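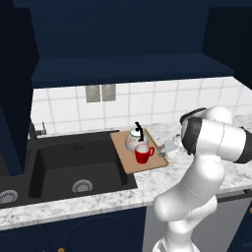 Black double sink, white marble worktop, navy cupboards underneath.

Gasano kitchen open day: was it worth the drive?
Posted Nov 29, 2018

I'll say up front that I don't trust open days. You are given a coffee and a tote bag, and by the time you leave you've agreed to a home visit. But we have a kitchen to replace before April and my sister kept sending me the Gasano leaflet, so off I went.

The showroom is out past the Tosus roundabout, in a unit that used to sell carpets and still smells of them. The leaflet promised "over 60 kitchens". Most of them turned out to be a door, a drawer and a square of worktop screwed to a board. If that's a kitchen, I own a dozen already in the garage.

We were split into groups of 12 and sent round with a guide. Ours was Hongmei Jiang, who has worked on the fitting side and was a good deal more candid than the posters. Someone asked whether marble was a sensible thing to cook on. The poster beside her said "timeless and easy to live with". Her answer was that lemon juice will mark it, red wine will mark it faster, and sealing it is a job you'll be doing again and again. I wrote that down. The salesman at the next stand looked as if he wished she'd move along.

Black sinks were the other big push. I can see the appeal against pale stone. I also live in a hard water area, and when I asked about limescale I was told to "just wipe it after use". Every time? Every time. I have teenagers, so that's the end of that.

Dark blue cupboards everywhere, of course. Five years ago it was all cream gloss and we were told that was timeless too.

Prices were hard to get out of anyone. The only firm figure I came away with was £800 to cut, deliver and fit a small run of stone, and that was before the stone. There was a discount for signing on the day. I asked whether the same discount would be there next week and got a long reply with no yes or no in it.

The workshop tour was the best part, though it was shorter than advertised. We watched drawer boxes being glued and clamped, and I was allowed to pull at a finished one as hard as I liked. It held. The Plusov hinges they fit as standard felt decent as well, if a bit loud on closing.

Parking is free but tight. The café shuts at 4, with no sign to tell you so. Take your own measurements, because they'll ask, and leave your bank card in the car. I've got a quote coming by post and I'll put the figures up when it arrives.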